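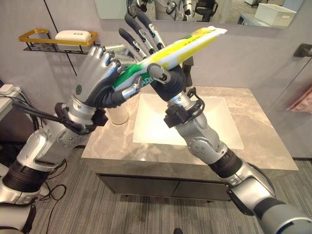

I've been in our new place long enough to have opinions about the bathroom vanity, and since Chaltu Gebretsadik keeps asking me whether she should get one for her rental, I'm writing it all up for everybody.

It's the Lustadora single from Folteo, with the marble-patterned countertop in gray and beige and a square-edged white basin set into it. I paid 186 dollars on clearance, and it took 9 days to show up.

First, the pattern. I love it! I was scared the beige would look muddy next to the gray, but the two together hide an amazing amount of daily life (hair, dust, the ring from my face cream). My old one was plain black and I wiped it down constantly. This one I wipe when I remember.

The basin is a different story. White shows everything, and in our house that mostly means toothpaste. The inside slopes down toward the middle, so rinsing is quick if you catch it fresh – leave a blob until the evening and you'll be scrubbing. My cousin Iason swears by a damp sponge and baking soda, and fine, he's right, it works.

The square edges look so much sharper than the round bowl we had before. They're harder to clean, though. Gunk settles along the rim and I go after it with an old toothbrush once a week.

Packaging was good, the instructions were terrible. Step four just says "secure" with an arrow pointing at nothing. I called the store and got a very patient guy who talked me through it.

Would I buy it again? Yes, at the sale price. At full price I'd look at the Spanos one first, mostly for the deeper drawers.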